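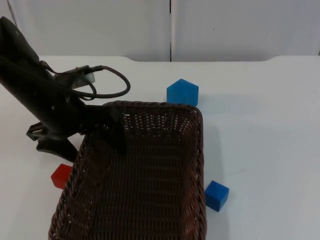
Basket task, side camera. Gripper at the basket, fingers empty, all three blocks still out on the table.

12/23/18

Okay, long one today, so I'm writing it down before I forget which folder is which. Bench is mine through the break (thank you Antonina!) and I want the block-and-basket set finished before everybody comes back and starts wanting the arm for other things.

Where we stand: 553 good demos in the Drollholm folder. I had hoped for more, but I threw out a whole batch yesterday when I found the gripper log and the video were out of step. Not by much, but enough that the fingers were closing in the log while they were still wide open in the picture. Ivan says the learner would probably shrug that off. Maybe! I don't want to find out in March when we're trying to work out why it grabs at air.

So, today's sessions. The job is the same as before: pick up each block, drop it in the wicker basket, go back to the start pose. I'm driving by hand and Maksym is calling out the order so I don't fall into habits. I always go for the red cube first if left alone, no idea why, and after a few dozen runs of that the data says "red first" as loud as if we'd written it in the code.

What I worked on most was blocks that sit tight against the basket. We had plenty of easy ones out in the open, and the policy Volodymyr trained on Ornon last week did fine on those and then fell apart whenever something was close to the rim. It would come down with one finger on the wicker and push the whole basket along. So now I put the blocks close on purpose. The blue house one goes right behind the back rim, the blue cube right up by the right wall, and the red cube over on the left, partly tucked behind the weave from where the side camera sits. That last one is the mean one. From that view the red cube is half hidden before you even start, and then the bracket on the arm hangs over the same patch of table. I did 50 with this layout and small changes to it, turning the blocks a bit each time.

Of those 50 I'm tossing 13. Most of them are me bumping the basket. A couple are good grasps where I dithered so long over the table that I'd be teaching it to dither. I know Zoia wants to keep the bumps and mark them as failures, and I've come around to that, so they are in a folder called "bumped" and not in the trash. Zoia, if you're reading this, you win.

Other things I noticed while driving:

The black fingers against the dark brown basket are hard to see, even for me. Once the gripper dips past the rim I'm mostly going by feel and by the other view. If I have trouble with it on a big monitor, I can't imagine what it looks like after we shrink the picture down for training. Volodymyr wants a strip of light tape on the fingertips. I'd sooner try a paler basket first, but then we have two baskets in the data, and is that good or bad? Probably good? Ask him.

The cable. It loops out way over the back of the table and swings when I turn the wrist fast. It hasn't caught on anything today but it does hang right behind the basket, and I'd hate for the learner to decide that a cable in a certain spot means "time to let go." Maksym thinks I'm being silly. I'm going to tie it in closer to the arm anyway, next time we're powered down, and note the run number where the change happens so we can split the set there if we need to.

The house block is a pain. The cubes you can grab any old way, but the house has that peak, and if you come at it across the slope the fingers just slide up and off. I've started turning the wrist to take it by the flat sides every single time. Please everyone do the same when you drive, otherwise we'll have two styles mixed together and the thing will pick something in the middle.

Tried the Boiko smoothing script on 10 of the new runs. Looks nice, but it rounds off the little pause before the grasp and I kind of think the pause matters. Left it off for now. Raw files are all saved either way.

For next time: more starts with the gripper already over the basket, empty, so it learns to go out from there and look for a block. Almost all our runs begin from the parked pose and I bet that's why Vudov freezes after a drop. Also more room used on the right side of the table, I keep bunching everything up close to the basket now and I'll end up with the opposite problem.

Backup is running on the bench machine. Don't turn it off, Ivan.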